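Section 7: Demonstrations, Site Visits and Open Days

7.1 Scope

This section applies when the Herkent two-arm cell is run in front of people who are not trained on it. It covers booked visits, sales demonstrations and public open days. It does not replace Section 3 (Installation) or Section 5 (Daily Operation), and the person running the demonstration must have completed both.

The standard demonstration is the cloth routine, program 224. Other programs may be shown on a booked visit if they have been run at least 30 times on the same cell without an operator stop. Do not show a program that is still being taught.

7.2 Roles

Two people are required whenever visitors are present.

Operator. Stands at the front of the cell, holds the enabling pendant and runs the program. The operator does not leave the pendant to answer questions.

Host. Talks to the visitors, keeps them behind the floor line and deals with latecomers. The host does not touch the pendant or the table.

If either person has to step away, press Hold and wait for them to return. Hold keeps the motors energised, so the floor line still applies.

7.3 Preparing the room

1. Mark the floor line 669 mm out from the front rail of the cell. Use the yellow floor tape supplied in the accessories kit.

2. Check that the walkway from the door to the floor line is clear of leads. Tape down any lead that cannot be moved.

3. Set the room lighting to the level that will be used on the day and leave it there. The wrist cameras are calibrated against a fixed level, and a change during the routine may cause a Vision Low Confidence stop (code 32).

4. Drive each arm in turn to the Park Up position and view its wrist camera on the pendant. Park Up points the camera above the cell walls, so expect a good deal of ceiling in the view.

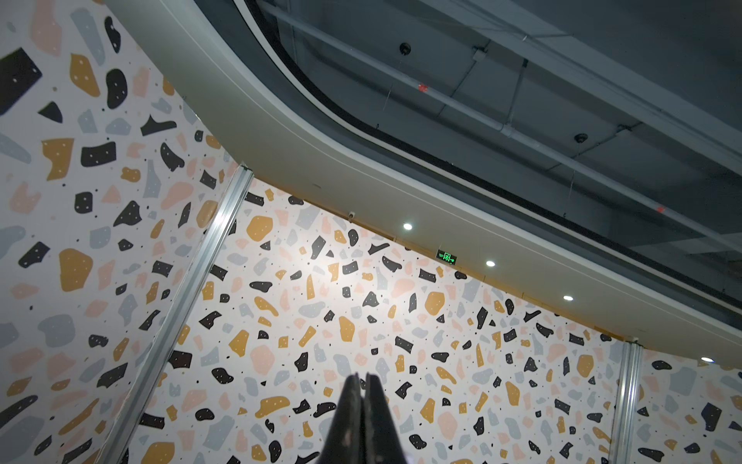 Do the room lights have to be turned off for calibration?

Leave them on. Calibration is carried out under the same lighting as the demonstration, and a calibration done in a dark room will be rejected as soon as the lights come back up. If the room has blinds, set them first and do not adjust them again until the visitors have left.

5. Press Calibrate, then Accept. Repeat for the second arm.

6. Return both arms to Home.

Note: If the cell has been moved since the last calibration, even within the same room, run the full procedure in Section 3.9 instead. The short procedure above only corrects for lighting.

Note: Cells installed at the Clurnska showroom use a locked lighting panel. Ask the front desk for the key before starting step 3.

7.4 Preparing the table

1. Wipe the tabletop with a dry microfibre cloth. Do not use spray cleaner on the day of a demonstration, as streaks can show up as edges to the vision system.

2. Place the basket in the back right corner, square to the walls.

3. Load the basket loosely. Items may stand above the rim, but nothing may hang down over the front of it.

4. Lay one cloth near the middle of the table. Choose a plain colour that is easy to tell apart from the surface. Patterned cloths can be used after the operator has taught them (see Section 6.2).

5. If a distractor object is wanted, place it near the front right, clear of the cloth. Any object listed in Appendix C is suitable. Visitors often ask whether the arms will go for the wrong thing, and having one on the table gives the host something to point to.

6. Remove jewellery, lanyards and loose sleeves before reaching into the cell. Confirm on the pendant that the motors are off.

Caution: Never adjust the cloth by hand once the program has started. Press Stop, wait for the amber light, then reach in.

7.5 Running the cloth routine

1. Host confirms that all visitors are behind the floor line.

2. Operator announces "Arms moving" in a clear voice and presses Start.

3. Let the arms complete the approach at Demo speed. Do not select Full speed with visitors present, even if they ask for it.

4. When the two grippers have reached the sides of the cloth, the program pauses and the pendant shows Ready to Fold. The host can use this pause to explain that the arms work from opposite sides and share a single plan, so that neither one moves into the other's path.
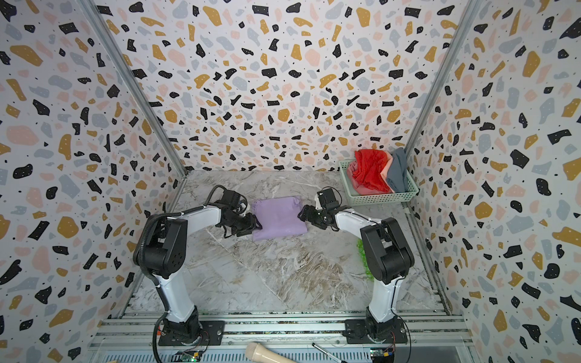 The pause has no time limit. Some hosts keep it short and others take most of their questions here, and both work well. What matters is that the operator keeps a hand on the pendant throughout, as the motors are live and the next press of Start will move both arms together.

5. Operator announces "Folding" and presses Start again.

6. Wait for Fold Complete. If the result is untidy, leave it as it is and run the routine again with a fresh lay. Visitors are generally more interested in a second attempt than in an explanation.

7. Press Home before inviting anyone to come closer.

If a code 32 stop occurs during the routine, press Acknowledge once. If it occurs a second time, end the run, send the arms Home and let the host carry on with questions. Do not recalibrate in front of visitors — it takes both people's attention and leaves the floor line unwatched.

7.6 Showing the wrist camera view

A second screen can be connected so that visitors see what the arm sees. Most groups find this the easiest part to follow, and school groups in particular should be offered it.

1. Connect the display to the Video Out port on the Farina control unit. Use the lead supplied. Longer leads may drop the signal.

2. On the pendant, choose Display, then Wrist Right or Wrist Left.

3. Turn off the overlay unless the group is a technical one. Joint values and confidence figures are hard to read from behind the floor line.

4. Start the routine as in 7.5.

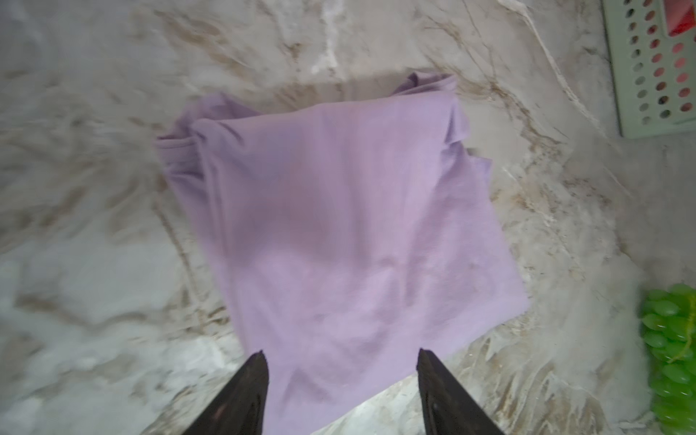
Choose the arm whose view takes in the most of the table for your layout, and stay with it for the whole run. Switching between arms part-way through confuses people, as the picture swings round without warning. Before the fold starts, give visitors a moment to find their bearings: the two dark fingertips come in from the bottom, the lavender cloth fills the middle, and the corner of the green basket and a few of the grapes give them something to match against the real table. Parts of the picture will blur while the arm is travelling. Tell the group to expect it, or someone will ask whether the camera is out of focus.

Note: The wrist view is sent to the second screen with a short delay. If a visitor remarks that the screen is behind the arms, this is normal and does not affect the control of the cell.

Caution: Do not mount the second screen on the cell walls. Stand it to one side, outside the floor line, where the operator can also see it without turning away from the table.

7.7 Questions from visitors

The following answers were prepared by Aranka Simon at Brirnov and may be read out or adapted.

"Is somebody driving it?" In program 224 the arms run from a taught program, corrected by the cameras. The operator starts, pauses and stops the routine. If you are showing teleoperation, say so at the beginning and introduce the person at the controls.

"Can I have a go?" Members of the public may not hold the pendant. On a booked visit, a visitor may lay the cloth for the next run, with the motors off and the operator beside them. Children may do this with a parent or teacher present.

"How much does it cost?" Take a name and email address and pass them to the sales desk. Do not quote a price, including a price you have seen on an earlier quotation.

"Will it fold my washing?" Answer for the items that have been taught on your cell, and name them. Avoid general claims about clothing.

7.8 Photography

Visitors may photograph and film the cell from behind the floor line. Ask them to switch off the flash, which can trigger code 32. Tripods are allowed if they do not block the walkway. Staff should not pass a visitor's phone over the line to get a closer shot.

7.9 Open days

The steps in 7.3 to 7.6 apply, with these additions.

1. Limit each group to the number that can stand in a single row along the floor line. Form a queue at the door for the rest.

2. Rest the arms at Home between groups and feel the gripper housings with the motors off. If either housing is too warm to keep a hand on, skip one run.

3. Re-lay the cloth between groups, not in front of them, if the timetable allows it.

4. Check the floor tape at midday. It lifts at the ends with foot traffic.

5. Record each run on the Visitor Run Sheet (Appendix F), including runs that were stopped.

6. Swap operator and host after lunch if both are qualified. Cosimo Bianchini's notes on the April open day, included with Appendix F, give a workable timetable for two people.

7.10 Closing down

1. Confirm that the last visitor has left the room.

2. Press Home, then Motors Off. Wait for the light to go out.

3. Remove the cloth and any distractor object. Food items must not be left on the table overnight.

4. Disconnect the second screen and coil the lead loosely.

5. Return the lighting to its normal setting and hang the pendant on its hook with the key removed.

6. File the run sheet. If any run was stopped for a reason other than code 32, leave the cell locked off and contact Brirnov support before it is next used.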